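Chapter 6
Looking After the Hand-Held Gripper Station

What you need before you start: chapter 2 (jaw assembly) and the cable drawing at the back of the book. If you skipped the drawing go back for it. Most faults in this chapter are cable faults.

The station we use all the way through is the Narirska two-hand set. Two grippers, one per forearm, marker cube on top of each, camera on each body. Same layout as the Drastine set in chapter 4, different latch. Where the steps differ I say so.

6.1 Why the work looks simple

Wiping down a kettle with a cloth. That's the standard task at the Omaston site and it's what we tune against. Cloth is hard on a gripper. It folds, it sheds, it slides into places a block or a cup never gets to. Lint in the body opening is the first thing to look for, every time, even if the last operator says it was cleaned.

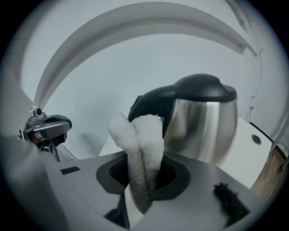
Lint check goes like this. Power off. Jaws open by hand, all the way. Light from the side, not from the top. Pick out loose fiber with plastic tweezers, never metal, the inner lining scratches. Then the camera window. One dry pass, one damp, one dry. Write it in the log with your initials.

Log intervals: full strip-down every 700 cycles, pads replaced at 2,074. The second number comes from the Sekiguchi wear sheet and looks odd, but keep to it. Rounding up is how the pads got torn in September.

6.2 Strapping on and zeroing

Sit down for this. Standing operators lean, and then the zero is off by a few millimeters and you chase it all afternoon. Forearms flat, straps snug, two fingers of slack at the wrist end. Headset on the table where the cubes can be brought near it. Table otherwise clear. 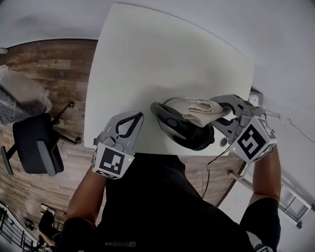
Check the lights on the cubes first. No light, no zero, don't bother. Next the marker faces. A thumbprint is enough to lose tracking at an angle, so wipe them, and look for lifted corners on the printed squares. A lifted corner means a new print. Do not glue it back down, the glue bubbles and the pattern goes out of flat.

Then open and close each jaw 8 times, slow. Watch the readout. It should come back to the same closed value on every stroke. If it creeps, loosen the strap and try again before you touch the linkage. Nine times in ten its the strap.

6.3 The reach test

Last check before the station is signed off. One gripper takes the cloth to the kettle and holds it there under light pressure, the other stays back with its camera on the work. Both streams have to stay live for the whole reach.
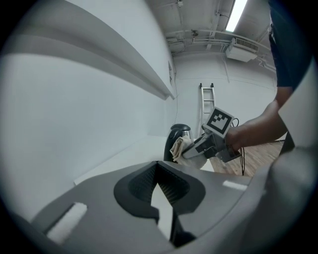

Cable slack matters most at this stage. Too short and it tugs the body back at full stretch, too long and it ends up under a shoe. Leave a loose loop behind the elbow, nothing tight. If a stream drops during the reach, swap the cable before anything else, then repeat form the start of 6.3. Don't resume halfway.

Terms used in this chapter: zero, creep, pad, cube, reach. Jaw replacement begins in 6.4.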